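Section 4. Comparing two hand-held gripper pairs at the washbasin station

Read this section before you log anything. Section 3 covered assembly and marker cubes. What follows is how to run a side-by-side trial of the Jokeck and Madham jaw sets so that the result means something. Both makers publish grip claims. Neither says what was being gripped, by whom, or how many tries were thrown out, so treat the numbers on the box as decoration until you have your own.

4.1 Before you start

1. Charge both pairs fully. A weak battery shows up in the log as a tracking fault, and you will waste an afternoon blaming the cubes.

2. Wipe the marker cubes with a dry cloth. Do not use glass cleaner. The print on the older cubes smears.

3. Fit the head camera and tighten the strap until it stops sliding when you nod. If it moves during a run, the run does not count.

4. Open the Gutstead logger and check that both cubes are found while your arms are in a natural working position. Holding them up close to the lens proves nothing.

5. Set the log rate to 16 frames per second. The logger offers faster settings. We tried them and got bigger files with the same gaps.

Note: The logger shows a green light when it has found a cube once. It does not go out when the cube is lost. Watch the counter next to it instead.

4.2 Taking your position

1. Stand square to the front edge of the basin, feet slightly apart, with the power cable clear of your shoes.

2. Bring both grippers to just above the front edge, jaws forward. This is the ready position, and every run starts and ends in it.

3. Hold still for 2 seconds. The logger uses this pause to set its zero.

4. Look at the basin and leave your head there. New operators tend to follow one hand, and the other cube drops out of view. 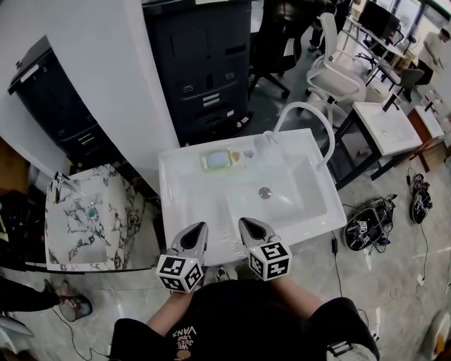 Figure 4-1. Ready position, seen from the head camera.

The two grippers do not have to be parallel. A slight inward angle on one side is fine and is easier on the wrist. What matters is that both cubes have at least one face toward the camera. The Vukadinović mounting plate is sold as a cure for lost markers, but in our trials it mostly moved the problem to a different wrist angle. Try a run without it before you pay for it.

CAUTION: Keep loose cables and electronics on the floor well away from the basins, and do not run water at this station with powered gear below. The grippers are not sealed, whatever the sales sheet suggests about "splash use."

4.3 Running the comparison

1. Start with the soap. From the ready position, pick up the bar, lift it clear of its dish, put it back, and return to ready.

2. Repeat with one of the small items beside the dish. Use the same item for both jaw sets.

3. Finish with the hose. Close one gripper on it below the top of the arch, move it sideways a hand's width, and let go.

4. Swap jaw sets and do all of it again in the same order. Then do the whole thing once more with the order of the sets reversed. By the second half you are better at the task, and whichever set you used last will look like the winner.

5. Mark every drop, including the ones that felt like your own fault. Leaving those out is how the brochures got written.

Note: Do not stop after a handful of good runs. Our first report in May favored the Madham jaws and rested on one operator and one bar of soap. With 700 runs in the log, the gap between the two sets was too small to argue over. We have set 2000 as the target before anyone recommends a purchase.

4.4 If a run looks wrong

Cube lost halfway through: check your head position first, then glare on the printed faces. Replace the cube last.

Jaws report closed but the object is missing: the position reading comes from the trigger, so it only tells you what your finger did. Go by the video.

Left and right swapped in the log: the cubes were paired in the wrong order. Repeat step 4 of 4.1. Do not rename the files by hand.

Save each session under the jaw set name and operator number before you power down. The logger does not ask, and it will write over the last session if the name is left blank.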